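Stories > Repair & Reuse > Ollport

Barnabás Bíró can talk about dead batteries for an hour, and I was happy to let him! He runs the household battery drive in Ollport, which began in May with a shoebox on a library counter and now has 9 drop-off points across town.

"People keep them in drawers for years," he says. "They know they shouldn't go in the trash, so they just keep them. I had a bread bag from one man that weighed more than my cat."

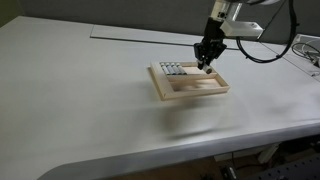
Sorting is the part Bíró loves best. Every battery gets tested, and the ones with life left in them go to the toy library on Fekete Street – a wonderful idea, and his own. He is picky about how they're laid out, too. A plain wooden tray with a divider suits him fine, the batteries side by side in a tight row at one end and the other compartment left free. "Lined up like that, you spot an odd one right away," he says. "In a heap you'd miss it."

The total so far stands at 2529. His friend Silviu Sandu, who drives the full tubs out to the depot, has bet him lunch they'll pass 3000 before the summer break.

"I hope I lose," Sandu says. "I mean, I hope he pays. Wait, which way did we bet?"

Sign up for our newsletter and get new stories by email. You can unsubscribe at any time.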